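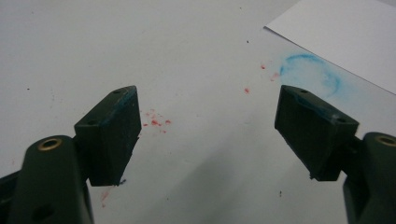
Una norma que no cabe en una hoja pegada a la pared no la cumple quien tiene prisa, sostiene Marcelino Moura, y lo repite cada vez que alguien le propone añadir un párrafo más a las reglas de manipulación con pinza. Conviene escucharlo, aunque uno (yo, por ejemplo) sea de los que disfrutan con los anexos, las notas al pie y las definiciones de la primera página.

Cuando empecé a preparar este reportaje, allá por mayo, pensaba que las buenas prácticas en automatización de laboratorio tratarían sobre todo de fuerzas, velocidades y paradas de emergencia. De eso hay, claro que sí, y en abundancia. Pero en Nirkbridge, donde Vevatex y Fillora han pasado meses redactando un código común, las discusiones más largas (¡y más sabrosas!) fueron las de limpieza: cuándo se limpia una almohadilla, con qué, quién lo anota y qué pasa con la mesa después.

El borrador que me dejaron leer ocupaba 51 páginas. La versión que hoy se usa tiene 24 reglas, y ocho de ellas se refieren a las superficies de contacto, es decir, a los dedos de la pinza y a todo aquello que puedan rozar. Li-hua Fu, que defendió esa parte casi sola durante el invierno, me lo explicó con mucha paciencia delante de un té que se nos quedó frío a las dos. Un colorante en la almohadilla puede acabar en la muestra siguiente, en el borde de la placa o en el guante de quien viene luego a recoger. Por eso el código pide revisar las dos caras de cada dedo entre tanda y tanda, y pide también que una mancha vieja, de esas que ya no salen, quede apuntada con su fecha para que no se confunda con una nueva.

Me gustó especialmente la regla once, que habla de la mesa. Un fondo blanco y mate, dice, ayuda a ver lo que se ha caído. Parece poca cosa, pero Přemysl Dvořáček me contó que en su antiguo taller trabajaban sobre un tablero gris oscuro y que las salpicaduras se descubrían siempre por la manga de la bata. 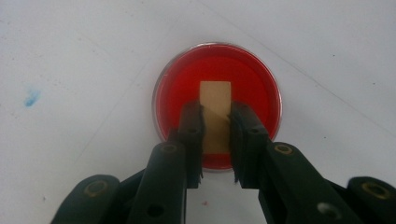 EN LA PRÁCTICA

Con las placas de Petri el código se vuelve más minucioso, y se entiende. La regla catorce distingue entre coger el recipiente y acercar a él otra pieza sujeta por la pinza. En el segundo caso se pide agarrar la pieza por su parte baja, dejar libre el extremo que va hacia el medio y bajar despacio, con los dedos fuera del borde siempre que la tarea lo permita. Si lo invaden, se anota y se revisa la placa antes de continuar.

Tsz-kin Kong habría preferido una distancia mínima en milímetros, y todavía la pide en las reuniones. Pei-shan Fu le contesta que no hay dos placas que se llenen igual y que una cifra única daría una tranquilidad falsa. De momento se ha quedado en una recomendación, con una casilla en la ficha para apuntar la distancia elegida. Ya llevan 700 fichas rellenadas, todas a mano, y la próxima revisión del texto empezará por leerlas.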